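What an open day should measure

Zomach opened its Urnirside site to visitors in August, and I went to see the tidying demonstration. The task was to clear litter from a coffee table in a furnished living room. The machine has two arms, each ending in a gripper.

Hakim Sutanto, who led the session, quoted 2,992 recorded trials, of which 1,661 were finished without help. I was glad to have both numbers. Most firms give one, or a percentage with no base. My complaint is with what the figures leave out. A trial counts as finished when the table is clear. Time is not scored, and neither is the state of the furniture.

I would also like to know how the litter was chosen. A bottle stands up and has a firm body to grip. A crumpled tissue has no fixed shape, and a scrap of paper lies almost flat. Scoring all three as equal hides the part of the work that is hard.
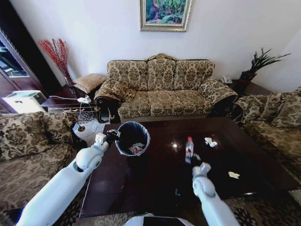

Bringing the bin to the table is a sound choice, as it shortens each carry. It also ties up one arm, and anything that needs two hands must then wait. Dayana Ponce of Drelura argued to me afterwards that a bin on the floor would be the fairer test. I disagree. People lift the bin too.

Zomach should publish its results by object, with times. Until then I would treat the 1,661 as a count of clear tables.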